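To: Members' discussion list
From: Office of Standards and Member Services, Fullent
Date: 2 March 2024
Subject: Re: [members] Household measures in the recipe archive – request for guidance

Dear members,

The Office has received several replies to the message quoted below, most of them sent to us directly and not to the list. As the question concerns everyone who contributes to or edits the Nendenine recipe archive, we are answering it in full on the list. Please read this message together with the current contributor guide. Where the two differ, this message applies until the revised guide is issued in June.

The original message read as follows:

> Dear colleagues,
>
> Our branch has been preparing its share of the Policarpio collection for entry into the archive. These are handwritten cards and typed sheets from home kitchens, and very few of them give weights. We find "a cup," "a teacup," "a coffee cup," "a small glass," "butter the size of an egg," and in one case "flour as before," with no earlier card to which this could refer.
>
> The guide tells us to record quantities "in standard form." Some of our editors take this to mean that every quantity should be converted to grams. Others believe that the wording on the card should be kept and nothing added. We have now completed 330 cards under the first reading, and a second group of editors has been working under the other. We would be grateful to know which is correct before we go further.
>
> We would also like to know whether level measures should be assumed when the card does not say, and what is to be done about oven temperatures given as "moderate" or "quick."
>
> Finally, are branches expected to test the recipes before submitting them? We do not have a kitchen of our own and have been borrowing one.
>
> With thanks,
> Archive working group

End of quoted message. Our answers are given under the headings used in the contributor guide.

Original wording

The wording on the card must be kept. It is the record, and the archive is first of all a collection of records. Spelling, abbreviations and punctuation should be copied as they stand, including errors. An editor who believes that a word is a mistake may say so in the notes field but should not correct the transcription.

The phrase "in standard form" was intended to apply to the separate quantities field, which was added to the entry screen after the guide was written. We accept that the guide does not make this clear. The working group did nothing wrong in reading it as it did, and the cards already converted do not need to be entered again from the beginning. The transcription field should be restored from the scans, and the converted figures may be moved to the quantities field once they have been checked against the points below.

Conversion

Conversions are optional. Of the 2,731 entries now in the archive, 1,607 have a completed quantities field, and readers use both kinds. An entry without conversions is a complete entry.

Where an editor does supply a conversion, the following rules apply.

Liquids are converted by volume, into milliliters. Dry goods may be converted by weight only where the ingredient is known well enough to make this useful. "One cup sugar" on a card that elsewhere mentions granulated sugar may be converted. "One cup sugar" on a card that could mean brown, powdered or granulated should be left alone.

A "cup" in a card of United States origin is taken as the customary cup unless there is a reason to think otherwise. For a card from elsewhere, the editor should state in the notes which cup has been assumed. A teacup, a coffee cup or a glass is a household vessel of unknown size and is never converted.

"Butter the size of an egg" and similar phrases are not converted either. We know that several printed tables offer a figure for this. The tables do not agree with one another, and we have decided not to choose among them.

References to other cards, such as "flour as before," should be transcribed and marked as unresolved. If the missing card is found later, the two entries can be linked by any editor without reopening the first.

Level, heaped and scant measures

Editors should not assume a level measure in the transcription. In the quantities field, a level measure is assumed only where the card is silent. If the card says "heaped," "rounded," "good" or "scant," that word is carried over and no weight is given. This has been the practice at the Lunar branch for some time and has caused no difficulty there.

We are sometimes asked why the archive does not simply adopt one set of measures and ask contributors to use it when they prepare new recipes. For new recipes, we do. Contributors of new material should use a marked set of nesting cups and spoons, or a scale, and should say which. Sets sold for home use differ in the sizes they include, and an editor cannot tell from the words "the smaller cup" which one was meant. The color of a cup should not be used as its name for the same reason.

Measuring cups, and clear plastic bin.

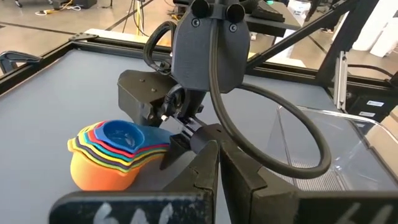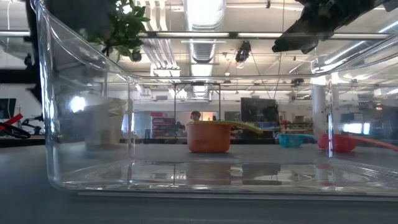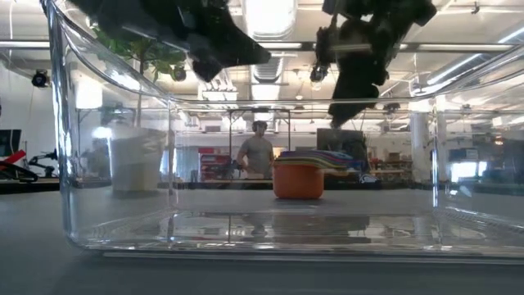

Oven temperatures

"Moderate," "quick," "slow" and the like should be kept in the transcription and given no figure in any other field. The glossary page already sets out the ranges in which these words were commonly used, and each entry links to it. If a card gives a number without a scale, please record the number and leave the scale blank. Editors have sometimes filled in Fahrenheit from habit, and a number of entries have had to be returned on that account.

Testing

Branches are not expected to test recipes. Testing is a separate activity with its own form, and an untested recipe is in no way a lesser entry. Where a branch does choose to test, the results belong in the testing record and should never be used to alter the quantities taken from the card. If a cake made from the card fails, the failure is of interest to readers and should be reported plainly.

A branch that borrows a kitchen should follow the rules of the place that lends it. The Office can provide a letter confirming the purpose of the work if the lender asks for one. We regret that we cannot pay for ingredients from the archive budget this year, although a claim may be made for printing and postage in the usual way.

Notes field

The notes field is limited to 20 lines on the entry screen. Longer notes are saved but are not displayed, and editors have in the past supposed that they were lost. Please do not retype them. The limit will be removed when the screen is next updated – we do not yet have a date for this.

Notes should be confined to matters a later editor will need: damage to the card, a second handwriting, a doubtful word, the cup assumed. Stains should be mentioned only where they hide text. Family history that comes with a collection is welcome, but it should be sent to the Office for the collection file, where it can be read alongside all of the cards to which it relates.

Next steps

The working group may resume entry at once. Branches holding converted cards should send the Office a list of the card numbers before making changes, so that the entries can be unlocked in one batch. Please put the word "conversion" in the subject line and do not attach scans, as the list software removes them.

Comments on the rules above may be sent to this list. Comments on the draft of the revised guide should wait until the draft has been circulated.

Office of Standards and Member Services
Fullent

To leave this list, send a blank message with the subject "unsubscribe" to the list address. Messages to the list are kept in the members' archive.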